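Home | Reviews | Kits | Workshop | Contact
14 comments | 6 shares

Reviewed: the Prako glove, and the method that comes with it

The Prako glove costs 800 dollars, for which you get one hand. The right one. Left-handers are invited to wait.

What you are paying for is mostly the paper behind it. The Kinyua method says you can teach a robot to handle household clutter without driving the robot at all. A person wears a sensor glove, moves things the way a person would, and software turns the finger and wrist motion into something a gripper can copy. The authors say 40 demonstrations per task will do. I took a kit to Fostville for two days to find out how they felt about the 41st. 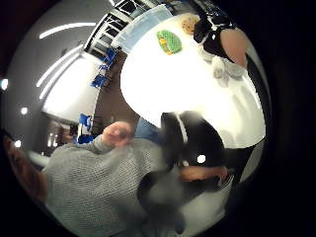 Reviewed by the Workshop Editor
Hardware and Kits

Setup first. The manual allows six minutes. My first try ate most of a Tuesday morning, much of it spent persuading the software that my thumb was a thumb. Once it came around, the finger tracking was very good - better than the Rurkinent glove I tested in April, which believed I had a permanent cramp.

Wrist tracking leans on the printed cube that rides on the back of the hand. It works well as long as a camera can see it. Turn your palm up and the cube goes into hiding, and the recording comes back with a hole in it. The paper calls this "brief occlusion." I called it other things. You learn to move like a waiter with a tray, and I do wonder what a robot learns from that.

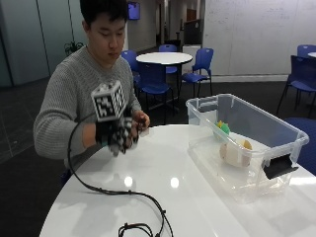 The glove and its marker cube, with a storage bin of small objects at hand.

Now the result. I trained on pick-and-place with a bin, using the full 40 demonstrations, and the gripper did the job more often than it didn't. Cutting the set in half hurt less than I expected with soft things and a great deal with anything that rolls. The paper has a cheerful chart on this point and keeps the rolling objects in an appendix.

Complaints: the cable is long and always underfoot or under elbow, the connectors are tiny, and the glove comes in one size, which is somebody else's.

Would I buy it? For a lab that already has a gripper and some patience, yes. The method holds up better than the manual does. Everyone else should wait for version 2, and so should the left-handers.

Previous review | Next review | Back to top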